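Teaching with your hands, May notes

I said in the last post that I'd write up the hand-held gripper work once I had enough of it behind me to have an opinion. I now have more than 200 recordings, all of them bedding and clothes, so here goes.

Some background for anyone new. I used to do teleoperation. That meant sitting at a desk at Songate with a leader arm in each hand and a screen in front of me, driving a pair of follower arms in the next room. The arms were good and the operators got good too, but folding a towel took me several minutes on my first afternoon and never got below a minute even when I was practiced. There was a small lag, and I had no feel for how hard I was squeezing. You learn to watch the fabric for wrinkles and guess from those.

The Fadiment project works the other way around. There is no arm in the room. You hold a gripper in each hand, with a camera on it, and you do the chore yourself. Later the recordings go to Ngozi Balogun, who turns them into something a policy can learn from. I don't do that part and won't pretend to explain it well. What I can talk about is what it's like to be the one doing the demonstrating.

First, it is much faster. Pulling a comforter straight takes about as long as you'd think it should. Second, it is harder on your wrists. I do 8 takes and then put the grippers down and stretch, and I wish I'd started doing that in the first week. My right thumb was sore for days.

Third, you have to unlearn a lot. When I make my own bed I flap the cover and let it land where it wants. A robot arm bolted to a stand is not going to do that the way I do it, so a flap is a wasted take. The instructions from Veronika Rácz are to grasp near a hem or a seam, close fully, pause for a beat, then move at a speed you could keep up while talking. If you lose your grip, you keep recording and pick the thing up again. She wants those. A policy that has only seen clean grasps has no idea what to do after a bad one.

Keeping the cloth in view is the other big one. The camera rides on the gripper, so if you turn your wrist the way that feels natural, you end up filming the wall. I threw out most of my first set for this reason. Now I think about where the camera is looking before I think about where my hand is going, and after a while it stops feeling strange.

Slippery fabric is its own problem. Anything with a satin kind of finish slides out between the fingers if you only catch the top layer. Padding makes it worse in one way and better in another: there's more to grab, but you can't tell how much of it you have. I take a deeper bite than I think I need. Jackets are worse than bedding, I'd say, on account of the sleeves. A comforter has corners and a hem, and you can always go back to those. A jacket in a heap has to be searched.

We also change the room between sets. Different sheets, curtains open or shut, a different starting mess. Okafor, where I did a short stint last year, kept everything the same for weeks, and the arm fell apart the first time somebody swapped the pillowcase.

A jacket grasp and a bed, same room:

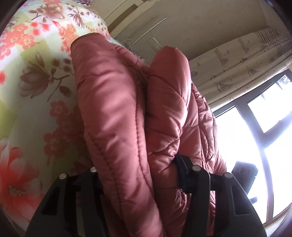
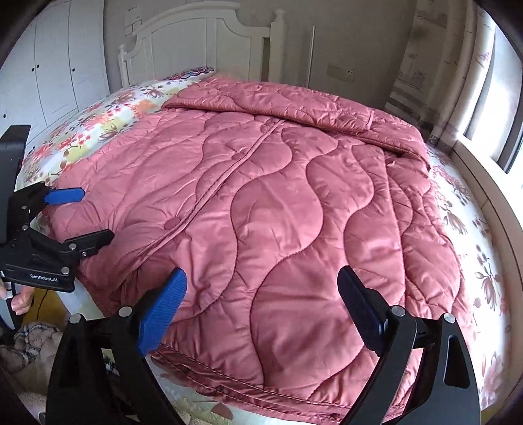 Shahab Rostami wrote in after I put up a draft of this and disagreed about the pausing. In his experience the pauses get learned along with everything else, and the arm ends up standing there with a fistful of blanket, waiting for nothing. He trims them out before training and asks his demonstrators to keep moving through the grasp, slowly. He also thinks I'm too hard on teleoperation, which at least never records a motion the arm can't make. I passed the point about pauses on to Veronika and she is going to try 2 sets, one with and one without.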